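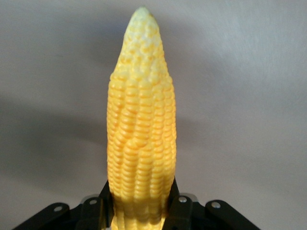 Gripper update for anyone following the arm build at the Clestdale shop. Linkage version 2 is on and I've been running grip tests this evening.

Plates are all black now. I kept the silver bolts from the old set and only swapped the washers. The old ones let the fingers rock sideways when the arm turned.

Test list so far: tape roll, marker, tennis ball, corn. Corn is harder than it sounds. The kernels are bumpy, the cob tapers, and the fingers want to settle into the grooves between rows.

I close on the thick end and stop on motor current. With the Prokov servo I had to drop the limit a lot – first setting was 971 and it crushed a paper cup. It's at 81 percent of that now.

Ran 12 picks off the bench with that setting. Dropped one, on a fast wrist turn. I'll slow the wrist before I touch the grip again.

Wrist camera is a cheap Zelholm board on a printed bracket. Fixed focus. I had to move it back twice to get both fingertips in view.

Seon-mi Bae asked about finger pads. Nothing on them yet. I have a sheet of Leone rubber to cut up, but I want numbers on bare fingers first.

Still to do: shorten the cable run at the elbow, print a spare bracket, redo the home position. It drifts a little after a long run and I don't know why.

Files go up in March once the drawings match what's on the arm. The left inner plate is still wrong in the drawing, so don't cut from the old one.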